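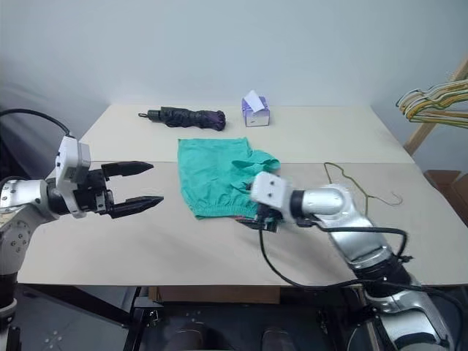

Replacing the elastic in a casual waistband

These steps cover a plain cased waistband, where the elastic runs inside a folded tube of fabric. Waistbands with the elastic stitched directly to the cloth need a different method, covered on the sewn-on elastic page.

What you need

Woven non-roll elastic, 25 mm or 30 mm wide
Seam ripper
Large safety pin or bodkin
Polyester thread to match the garment
Tape measure and tailor's chalk
Sewing machine with a zigzag stitch

Measure the casing first. The elastic should be 3 mm narrower than the inside of the tube. A tighter fit will drag and twist during threading, and a looser one will roll over in wear.

Cutting length

Measure the waist where the garment will sit, without pulling the tape. Multiply by 0.9 for woven elastic or 0.85 for the softer knitted type, then add 2 cm for the overlap. For an 80 cm waist in woven elastic this gives 74 cm. Knitted elastic relaxes after the first few washes, so err on the short side.

Opening the casing

Turn the garment inside out and find the centre back seam. Unpick 5 cm of the lower casing stitching to one side of it. Some shop-bought shorts have one or more rows of stitching through the elastic itself. These must come out all the way round before the old elastic will move. Cut every fourth stitch on the wrong side and pull the thread from the right side.

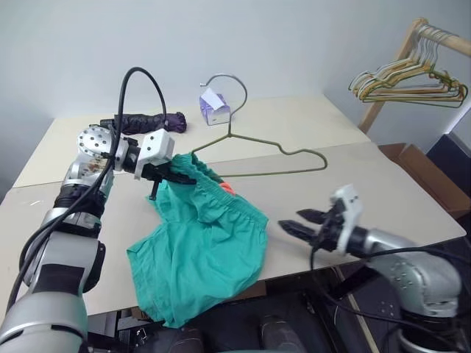
Can the old elastic be used again if it still stretches a little?
It is best thrown away, as elastic that has lost part of its recovery will lose the rest within a few months.

Threading

1. Cut the old elastic at the opening and pin one end of the new length to it with the safety pin.
2. Pin the other end of the new elastic to the garment beside the opening.
3. Draw the old elastic out slowly. The new length follows it through.
4. Check for twists by running the waistband between finger and thumb.

If the old elastic has crumbled, remove the pieces and thread the new length with a bodkin instead.

Joining

Overlap the ends by 2 cm, flat, with no twist. Sew a square with a cross through it, using a zigzag 3 mm wide and 1.5 mm long. Do not butt the ends together unless they are backed with a scrap of cotton tape. Stretch the waistband fully two or three times so that the join slips inside the casing.

Closing

Stitch the gap with a straight stitch, 2.5 mm long, holding the elastic clear of the needle. Spread the gathers evenly, then stitch in the ditch at the centre back and at both side seams - this stops the elastic turning. Garments with a drawcord need the cord channel kept free, so leave out the centre front.

Wash at 30 degrees and dry away from direct heat. Tumble drying on a high setting shortens the life of the rubber core.

Page revised by Josefina Montecinos, 16 May 2026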